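Thread on the small-items room at Govmont, now that the sorting is mostly finished. A few people asked how we set it up. I'll post as I get to it.

---

Background for anyone new. Govmont is a reuse store. People drop off household goods, we sort them, price them, and put them on the floor. Furniture and kitchen stuff are easy. Small loose items are the hard part, and they're what this thread covers.

---

By small loose items I mean anything that fits in your hand and doesn't belong to a set anymore. Blocks, bath toys, lids, bottle caps with a use, game pieces, keychains, combs, drawer knobs, erasers, plastic animals, stray craft supplies.

---

Until this spring it all went into cardboard boxes along the back wall. Boxes got full, another box went on top, the bottom one gave way. You can picture it.

---

We did a full count once, in October, before changing anything. One box, medium size, picked at random. 218 items. There were a lot of boxes.

---

The change was metal bins. Wide, low, sloped sides, bare gray. They came out of the old Lykkegaard warehouse when it closed, and the buyer didn't want them. We paid $149 for the lot plus the cost of a van for the morning.

---

Several people have asked why metal when plastic tubs are cheaper. We tried plastic tubs. Small things disappear in a deep tub. You end up digging, and whatever you dig past goes to the bottom again.

---

The sloped sides matter more than I expected. Things slide down toward the floor of the bin and you can reach in from the front without scraping your wrist on an edge. The floor is flat, so pieces stay where you put them.

---

The other advantage is noise. Drop a metal washer in a metal bin and you hear it. Drop it in a cardboard box and it's gone until the box falls apart.

---

Downside, also noise. A whole bag of building blocks tipped in at once is loud enough that the people at the register look up. We pour slower now.

---

How the sorting goes. A donation bag gets emptied on the long table. Anything wet, sticky, sharp or broken is pulled first. The rest gets split by what it is, then by size if there's enough of it to bother.

---

We stopped sorting by color. It looked good for a week. Customers put things back by shape or by whatever bin was closest, and we spent every evening fixing it.

---

Current groups: blocks and building pieces, figures and animals, kitchen bits, sewing and craft, hardware, office, and one bin for whatever's left. That makes 7. I wanted fewer. Hardware and office were together at first and people complained, so they got split.

---

The leftover bin is the one that needs the most attention. If you don't empty it, it becomes the cardboard box again. Ours gets cleared at closing. Whatever can't be placed in a group goes to the craft grab bags or the trash.

---

Craft grab bags: paper sack, folded top, flat price, no looking inside. Teachers buy them. So does a man who makes mosaics out of bottle caps and buttons and has brought in two to show us.

---

Welington Honorato wrote the sorting sheet that hangs over the table. It's one page. The first version was four pages and had arrows. I think the one-page version is better and he has come around to it.

---

The sheet in full, since I was asked for it:

- Empty the bag completely
- Trash and damaged pieces out
- Wash pile to the sink
- Like with like
- Small amounts in each bin at a time
- Unknowns to the last bin

---

"Small amounts" is the line people skip. A bin that's half full of mixed stuff can't be searched. Spread a little across the floor of it and a person can find what they want in one look.

---

Someone asked about the unknowns. Plenty of things come in that I can't name. Part of a toy, part of an appliance, part of a decoration. We used to hold them in case the rest turned up. The rest almost never turned up. We now keep them two weeks.

---

One exception. A jar of what I took for broken jewelry clasps turned out to be fishing hardware, a complete set, and it sold the same afternoon for more than anything else in that bag. I had it in the trash pile. I'm less confident about the trash pile now.

---

On washing. Dish soap and warm water for anything plastic. Rinse, towel, dry overnight on a rack. Nothing goes in a metal bin damp. We learned that from a wet sponge that sat in one over a long weekend and left a mark that's still there.

---

Soft things get a separate wash in a mesh bag. If it's stuffed and it smells like a basement, it doesn't get washed, it goes out.

---

Bath toys with a hole in the bottom are a no. Squeeze one and look at what comes out. I've done that enough times.

---

Labels. We use Tandusus tags, the kind that clip over a rim, because tape wouldn't hold on the metal. Thick marker, one or two words. "BLOCKS." "KITCHEN." Nobody reads a third word.

---

Cleaning the bins themselves. Wipe with a damp cloth, then a dry one. Don't use steel wool. I used it on the first one and it took the dull finish off in streaks, and now that one looks worse than the ones I left alone.

---

I also tried a rust remover from Gendov on a stain. It lightened the stain and lightened everything near it. I wouldn't do it again on something that only has to hold erasers.

---

The bins are scratched and scuffed, and they were that way when we got them. A customer asked if we were going to paint them. No. Paint would chip, and the chips would end up mixed in with the beads.

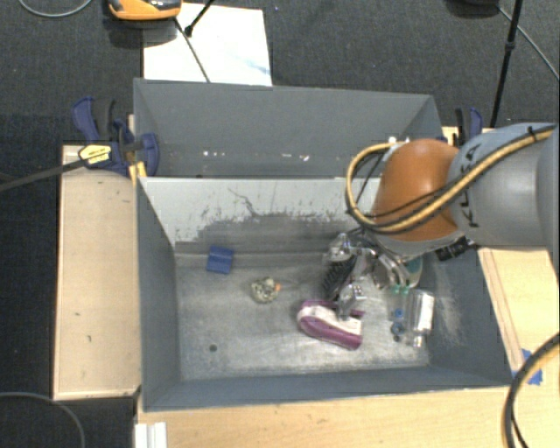 Pricing is flat by bin. Blocks and figures are one price, hardware is another, kitchen is a little higher. We tried pricing by piece and it took longer to put the stickers on than the pieces were worth.

---

You can fill a cup instead. Small cup or big cup, both behind the counter. Kids like the cup. Parents like knowing the total before they get to the register.

---

Numbers, for the people who like them. Over 1,120 small items sold since the bins went in. I don't have a proper figure from before because we rang everything up as "misc," so I can't give you a comparison. It's more. I'm sure of that much.

---

The bigger difference is the back wall. You can see the outlet now. We had an extension cord running across the floor for years to avoid moving those boxes.

---

Things I'd change. I'd put the bins on a higher table. Ours is fine for standing and looking but your back feels it after an hour of sorting. We've put blocks under the legs for now, wood ones, cut from an old shelf.

---

I'd also do the lighting first. The room has one ceiling fixture and it sits behind you when you're at the table, so you sort in your own shadow. A clamp lamp fixed most of it. The lamp was a donation too.

---

Question from a reply: do things get stolen? Some, probably. It's a bin of plastic animals. I haven't lost sleep over it.

---

Another reply asked whether we take single puzzle pieces. We don't. We also don't take puzzles "missing one or two," because it's always more.

---

If you're bringing small stuff in, please don't tape the bag shut all the way around. A knot is fine. A twist tie is fine. We cut those fully taped ones open with scissors and things get nicked.

---

And please don't mix batteries in. Pull them out of anything that has them before it comes to us. Loose ones on a metal surface are a problem, and we check every bag for them before it goes near the bins.

---

Same for pins and needles. Put them in a jar or stick them in a piece of cardboard. We'll take them, we just want to know they're in there.

---

Drop-off is at the side door until 4 p.m. After that, hold on to it and come back. Bags left outside get rained on and then most of it goes in the dumpster.

---

Still to do: a second set of tags, a bigger drying rack, and some way to deal with marbles. They roll to the low spot of the table and then off it. If you've got a good method for marbles, reply with it.

---

Adding one answer here because it came up three times. No, the bins aren't for sale. When the last of the Lykkegaard shelving gets sorted out there may be a couple of spares, and I'll post then.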